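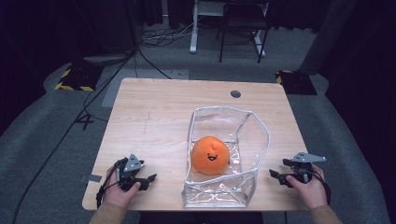 Unit 3 covers demonstration data: how it is recorded, how it is trimmed, and what makes a recording unusable for training. Read these notes before the lab. The running task in this unit is the bag task, with one soft object and one open container. The object is the orange plush with the smiling face, and the container is the clear plastic tote with the silvery-white trim. Both grippers start near the front edge of the table, one on each side of the bag, jaws pointing inward. Each episode must start from this pose. An episode that starts with a jaw already touching the bag is discarded.

3.1 Why a clear bag

A transparent wall gives the policy two problems. The object can be seen through a surface the gripper cannot pass through, and the creases in the plastic throw highlights that move when the wall moves. A model trained only on opaque bins tends to reach straight for the object and push the side panel in. The walls are also not rigid. If one leans outward, treat its top edge as the boundary of the opening, wherever that edge happens to be, and plan the approach from above.

3.2 Episode format

Record at the rate set in the Rata config file and do not change it between sessions. One episode is one attempt, from start pose back to start pose. Pauses longer than 3 seconds are trimmed by the Trimby script, which writes a new file and leaves the original in place. Keep both.

Check the cable of the left gripper before each run. It should hang off the side of the table with enough slack to reach the far edge of the tabletop. A taut cable adds a pull on the wrist that shows up in the trajectory as drift.

3.3 Data set for the assignment

The target for the whole class is 1000 episodes. At the start of November the shared folder held 494, of which 153 were rejected in review. The most common grounds were a wrong start pose and a hand blocking the view of the opening. Rejected files stay in the folder with the suffix _r and are not to be deleted. They are used in Unit 5.

3.4 Lab work

Work in pairs. One person operates the grippers and the other keeps the log. Vary the position of the plush on the floor of the bag between episodes, including the corners, and log each position using the Gosberg grid (rows from the near side, columns from the left).

Submit the log and the trimmed files together. Questions about the review criteria go to Odette Boyer. Reading for next time: Zou handout, sections 2 and 4.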